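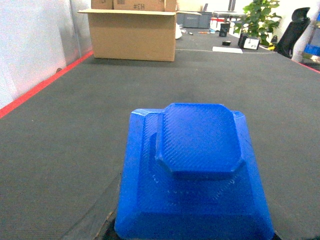 Workshop notebook, Ferura
Jul 6, 2020

Sewing machine Miranda, second session

I continue with the Miranda from the flea market in Mornidov. For colleagues who did not read the January pages: it is a flatbed machine with cast iron body, shuttle of the long type, belt drive from an external motor. In January it was only cleaned from outside and then it stood under a cover until now. The complaint was written on a paper inside the case: "heavy to turn, skips on thick cloth." I treat these as two separate faults until I know better.

The number on the bed ends with 2050. I write it here because the plate is worn and next year it will perhaps be not readable.

Turning the wheel

First I removed the belt and turned the handwheel with one finger. It goes well for half a turn, becomes stiff before the needle bar reaches the top, then is free again. A stiff place which comes always at the same angle is usually a bent part or old oil in one bearing. I took off the face plate and found the oil. It was brown and hard like varnish on furniture, mostly on the needle bar and in the upper bushing.

What I did:
Two drops of kerosene in each oil hole, wait the time of one coffee, turn by hand.
Again two drops, turn by hand, wipe what comes out. It came out the color of tea.
Needle bar wiped with a cotton cloth, no sandpaper. Please, no sandpaper on this bar, also not the fine one.
After the kerosene, normal sewing machine oil everywhere, and the Flindik grease only on the two gears under the bed.

After the third round the stiff place was almost gone. I still feel something at the top, but one has to know where it is. I let it stand over lunch with the head tilted back so that the oil can go down into the upper bushing.

A remark about the grease. In the old notes we wrote "a small amount" and everybody understood a different amount. I put as much as a grain of rice on each gear and turned until it spread. There was enough. The rest of what I found on the gears was old grease mixed with lint, it came off as one piece of felt and I was a little proud of it.

Hook timing

The skipping. I put a new needle, size 100, because the old one had a hook on the point which I could feel with the fingernail. With the new needle on two layers of cotton: no skipping. On four layers of denim: it skips at the seam, always where the presser foot climbs up.

I checked the timing with the needle plate removed. The shuttle point should pass the needle a little above the eye when the bar has started to rise. On this one the point arrives late. I could see it clearly with the small lamp from the side, from the front one sees nothing. I loosened the clamp of the needle bar and lowered the bar by the thickness of one sheet of drawing paper, then tightened. Better, but the foot still does not press enough when it climbs.

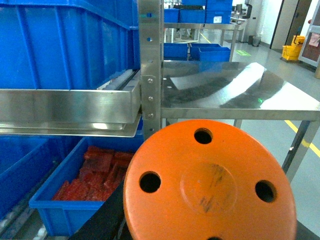 Presser foot spring

The spring was screwed almost completely out. Somebody wanted less pressure, perhaps for silk. I gave it eight turns in, and now the foot holds the denim at the step. Result on the test strip: 34 stitches across the seam, none skipped. I counted them twice under the magnifier and pinned the strip to this page.

Then I made the same strip faster, with the motor. One skipped stitch, at the very end, and I think I pulled the cloth there. I will not count it as a fault, but I write it down so that it does not surprise the next person.

Thread tension: upper on the middle of the dial, lower was too tight. I opened the little screw on the shuttle by a quarter turn. This screw is very short and loves to jump on the floor — do it over a tray, with a magnet in the tray if possible. The stitch now looks the same on both sides, except with the gray polyester, which makes small loops underneath. With that thread I am not satisfied and I suspect
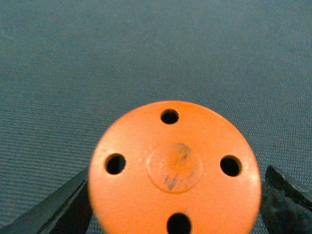 the thread more than the machine. It is an old cone and it twists back on itself when it hangs free. With the new cotton there are no loops at any speed I tried.

Still open

The belt is cracked on the inner side. It works, but I would not give the machine away with it. The replacement must be measured on the pulleys with a string, the old one is stretched and will give a wrong length.

The bobbin winder does not stop by itself. The rubber ring is flat on one place. I turned it and it was good for one bobbin.

The case needs one hinge. The old screws do not hold in the wood any more, I would fill the holes with matchsticks and glue before choosing longer screws.

Oil again before the next use, and turn ten times by hand before the motor is connected. The cover is back on and the test strips are in the envelope under the bed.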